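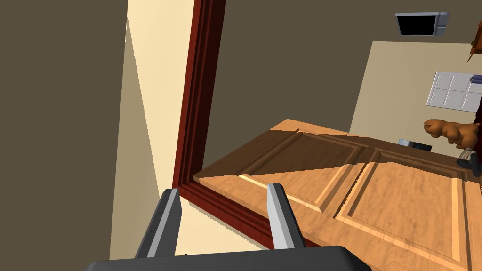

Wrist camera, door task, fingers open at the near edge of the door.

Ticket 742: Wrist view tilted in door episodes
Project: Kernilico door set
Status: Closed
Opened by: Nabil Salameh

Problem
The April batch has 300 simulated door episodes. In 17 of them the wrist view is rolled compared with the others, so the door comes in at a steep angle. The job that checks camera pose flagged them and stopped the export to Grellton.

Wednesday, 9:10
Replayed the first flagged episode from its saved joint states. Same view as the stored video. That rules out the video encoder.

9:45
Compared the camera mount file with the one from the last good batch. No differences. The gripper sits at the bottom of the view in both, fingers up, so the camera has not moved on the hand.

11:20
Looked at the wrist joint at the first step. In the flagged episodes it starts 90 degrees off. All of them were recorded after a reset in the middle of a session. The reset script put the base and arm back but skipped the last wrist joint, which kept its value from the episode before.

13:30
Patched the reset script to set every arm joint and to fail loudly if one is out of range. Ran the Kanaan kitchen and the Dasunetti bedroom with forced resets. Start pose matches the config in both.

Decision
Keep the flagged episodes. The actions and the images agree with each other, and the policy can use some odd start poses. They are tagged wrist_offset so training can leave them out - default is to include them. Pose check now reads the tag and lets them pass.

Export restarted at 14:05 and finished with no errors.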